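I've been meaning to write up how I hang patterned fabric on a wall without paste, nails or tears (mine, mostly). I learned it from Cormac Lenihan, who did his whole hallway in Stenness this way and then talked me through it over the phone one December while I stood on a chair.

## What you need

- Fabric. Plain woven cotton is the easiest to handle.
- Liquid laundry starch, the kind you pour. Spray starch won't hold.
- A foam roller and a tray
- A long metal ruler and a sharp knife
- Pushpins

I buy my starch from Geraghty because they sell it in the big jug. For a narrow wall I use 900 ml and have a bit left over for the corners.

Wash the fabric first, on warm, and iron it while it's still a little damp. I skipped this once with a lovely blue print called Elleo, and it pulled in at both sides overnight. Two fingers of bare wall, all the way down!
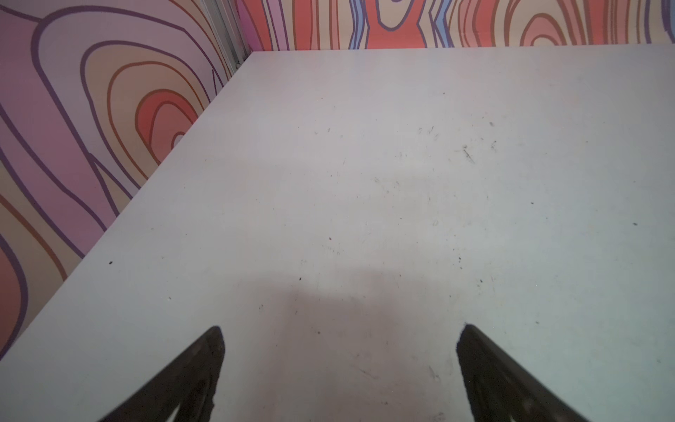
Then cut your panels. Leave an extra inch at the top and bottom, and lay the second panel next to the first before you cut it so you can line up the repeat. My fabric came 200 cm wide, so I only had one seam to worry about — in the corner, behind a door.

## Putting it up

Roll starch onto the top half of the wall. Be generous. Press the fabric into it from the top, pin it every foot or so, and smooth down with your hands. Now roll more starch over the front, so it soaks in from both sides. Let the bottom half hang free until the top feels settled, then do the same again below. 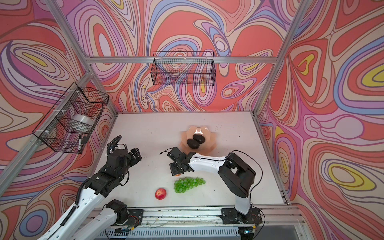

How long should it dry before I trim?

Give it a full day, longer if the room is cold. Damp fabric drags under the knife and you end up with a fringe.

When it's dry, pull the pins, set the ruler in the angle where the wall meets the baseboard, and cut along it with a new blade. Change blades more often than you think you need to. If an edge lifts, dab starch behind it with a small brush and hold it for 20 seconds.

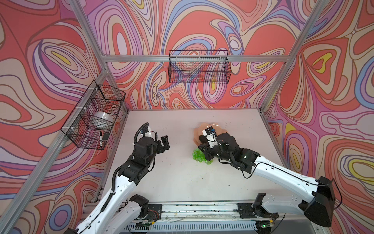

Choosing a pattern is where I dither the most. Stripes are unforgiving, since one crooked inch shows from across the room, and small checks are nearly as bad. What I'd give a beginner is something like the swirly red, purple and blue print on the walls in that last photo, with the shapes outlined in a darker color. There isn't a straight line in a swirl to give you away, and the eye has plenty to do besides hunting for your seam.

To take it all down, wet a top corner with a sponge, wait, and peel slowly. Wipe the wall with warm water afterward. I moved my old panels to the flat in Kodurbridge and they went up fine after a wash, apart from one I'd cut too short, and that one is now a cushion.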